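Proyecto de fin de curso: ¿De dónde viene el agua que bebemos en el barrio?
Los pozos antiguos y su dureza

Autores: Idun Boström, Darragh Coughlan y Kianoush Fallahi
Tutor: Ottar Midtbø
Entregado el 29/10/2023

Por qué elegimos este tema

La idea salió de una tetera. En casa de la abuela de Darragh la tetera se llena de una costra blanca en muy pocas semanas, mientras que en la de Idun, que vive a tres calles, apenas se nota nada. Empezamos a comentarlo en clase medio en broma y el profesor Midtbø, que tiene la buena costumbre de tomarse en serio nuestras bromas, nos preguntó si sabíamos de dónde llegaba el agua a cada una de las dos casas. No lo sabíamos, claro, y de ahí viene todo este trabajo, que nos ha llevado bastante más tiempo del que pensábamos y que nos ha gustado muchísimo hacer.

Nuestro barrio, Gristlow, creció alrededor de una fábrica de paños que se llamaba Pleda y que cerró hace ya mucho. La fábrica necesitaba agua en abundancia, de modo que se abrieron pozos en los patios y en las huertas, y algunos de ellos siguen en uso para regar y, en unas cuantas casas, también para la cocina. El resto del barrio recibe el agua de la red, que baja del embalse de Grinus.

Qué es la dureza

Llamamos dura al agua que lleva disueltos bastante calcio y magnesio. La lluvia se filtra por el terreno, va disolviendo un poco de roca por el camino y se queda con esos minerales. Si el terreno es calizo, se lleva muchos; si es de granito, muy pocos. Al calentar el agua, una parte del calcio se deposita en forma de carbonato, que es la costra de la tetera. Beberla no suele ser un problema, y hay quien dice que el té sabe mejor (la abuela de Darragh, sin ir más lejos), pero gasta más jabón y estropea los calentadores.

Cómo lo hicimos

Recogimos 14 muestras durante el mes de septiembre, 12 de pozos y dos del grifo. Usamos botellas limpias, enjuagadas primero con la misma agua que íbamos a guardar, y en cada etiqueta pusimos la calle y la profundidad del pozo cuando el dueño la conocía. Después medimos la dureza por valoración con EDTA, tomando 50 mililitros de cada muestra y añadiendo el reactivo gota a gota hasta que el indicador pasaba del rojo vino al azul. Kianoush resultó tener el mejor pulso de los tres y acabó haciendo casi todas las valoraciones; Idun apuntaba y Darragh lavaba el material, que también tiene su mérito.

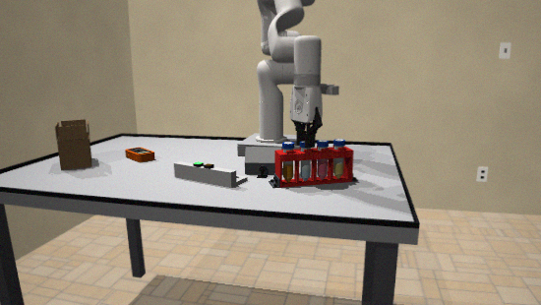
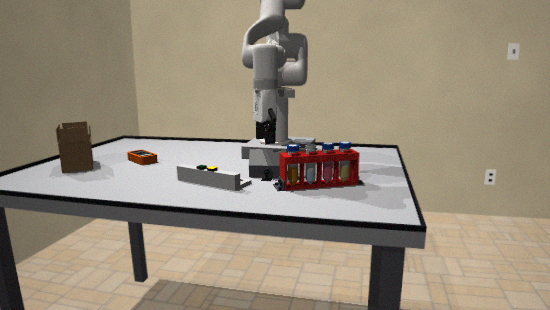
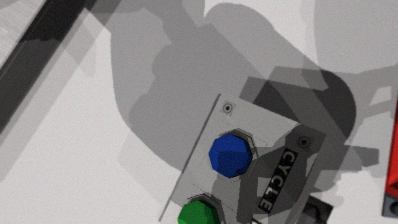

¿Por qué dos casas tan cercanas pueden tener un agua tan distinta?

Porque lo que cuenta es el origen del agua y el terreno que ha atravesado. Una casa que bebe de un pozo abierto en caliza recibe agua dura, y la vecina conectada a la red recibe la del embalse, que se llena con arroyos que corren sobre granito.

Lo que encontramos

Las dos muestras del grifo dieron valores bajos y casi iguales entre sí. Los pozos de la parte alta, junto a la calle Sandberg, dieron los valores más altos de todo el estudio, y los cercanos al río quedaron en medio. Creemos que en estos últimos el agua del río se mezcla con la subterránea, aunque para afirmarlo con seguridad habría que repetir las medidas en época seca. El pozo más hondo que visitamos tiene 73 metros y es el de don Vidar Kristiansen, que nos enseñó el brocal, nos contó media historia de la fábrica y no nos dejó marchar sin merendar.

Una de las muestras nos salió muy rara, con un valor mucho más bajo que las de los pozos vecinos. Volvimos a la casa y supimos que la habíamos tomado después del descalcificador. La repetimos directamente del pozo y el resultado ya se parecía a los demás. En la tabla del anexo solo figura la segunda medida.

Dificultades y cosas que cambiaríamos

Nos faltó preguntar por los descalcificadores desde el principio, y también nos habría venido bien anotar si había llovido los días anteriores a cada recogida. Con las primeras valoraciones nos pasamos de reactivo unas cuantas veces y tuvimos que empezar de nuevo. Si algún grupo quiere continuar el trabajo el curso que viene, le dejamos encantados el cuaderno con las direcciones, siempre que antes pida permiso a los vecinos.

Agradecimientos

A todas las familias que nos abrieron la puerta, al profesor Midtbø por su paciencia con nuestros borradores y a la abuela de Darragh, que nos prestó la tetera para la exposición oral y ya la tiene de vuelta en su cocina.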